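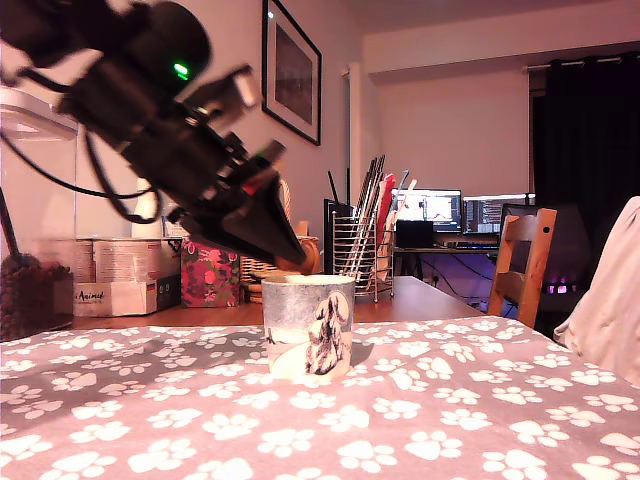

The Case for Longer Wall Labels

Rizal Latuheru
Sep 10, 2022

The Gernell collection holds 342 prints made from photographs, and the wall label for each is limited to 80 words. The limit was set in March, when the galleries were rehung. I think it is too short, and the shortage falls on the wrong facts.

A current label gives title, date, paper size and donor. It leaves out the process. A photogravure and a collotype can look alike from three feet away, yet one is printed from an etched metal plate and the other from hardened gelatin. The difference governs the depth of the blacks, the size of the edition and how much light the sheet can stand. A visitor who is told only "print" has no way to judge what the artist chose and what the press imposed.

The usual objection is that people do not read. The Zepeda rooms use longer labels, set in larger type and hung lower, and visitors there stop at them. I would put line length and lighting ahead of word count as causes of skipped text.

Donor credits could move to a single panel by the door. That would free two lines per label, enough to name the process and the printer. Burach did this for its drawings and kept the same label stock. The remaining work is checking the records, and the older entries will take the longest.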